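I'd been trading messages with Yung-ching Shek for weeks before we finally found an hour to talk, and even then she was eating lunch. She tests hand-held grippers for Koltus, a small shop that collects demonstrations for people training robot arms, and I wanted to know which fingers she'd pick if she had to live with one pair forever.

"Oh, the claws," she said, before I'd finished asking. "Ask me last fall and I'd have said the flat pads. I loved the flat pads!"

The flat ones came from Jesaria, and they'd been the house favorite for cups, boxes, folded towels, all the easy stuff. Then a client wanted bags. Bags with straps, bags with zippers, bags that slump over the second you let go. Shek ran both sets through the same list of chores, 590 tries in all, and kept her notes in a spreadsheet she calls Raminel (it's the name of a street she used to live on, and she was a bit embarrassed when I asked).

"With pads you pinch a strap and it slides," she told me. "You squeeze harder and it still slides, and now your thumb hurts. The claws kind of hook under it. You can be a little sloppy going in and still come out with the strap."
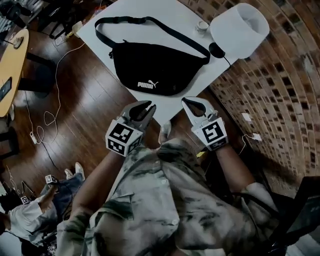 JESARIA TEST ROOM, February

I got to try them myself on a Monday, with a black Puma waist bag on a white table and a gripper in each hand. The first thing I noticed was how much I wanted to use my wrists. You can't, or not the way you're used to, and the marker cubes under the fingers have to stay where the cameras can read them. I kept rolling my left hand inward and Shek kept saying "cube, cube, cube" from across the room.

So what about the cubes? I'd figured they were the boring part. Shek spent 15 minutes on them.

"One marker on a flat plate is fine until you tilt," she said. "Then you've got nothing. On a cube there's nearly always a face showing. It's bulkier, sure, and people bump them together when they bring both hands in for a zipper. I'll take the bumping."

She has complaints about the claws too. They're bad at paper. They're bad at coins - "hopeless, don't even bring me a coin" - and the curve makes it hard to judge where the tips really meet. New people overshoot. She gives everybody 26 practice grabs before anything gets saved, and she picked that number by watching where her own mistakes leveled off.

I asked if she'd tried a third set, the soft ones from Chow that people keep posting about. She had, for 2 days. She liked the feel and hated swapping out the worn tips, and she said she'd give them another go when the price comes down.

My own verdict, for what it's worth: I got the strap, I dropped the strap, I got it again. The zipper beat me completely. Shek says the trick is to hold the bag still with the left gripper first and only then go for the pull with the right, and she'd like me back to practice once the new springs show up.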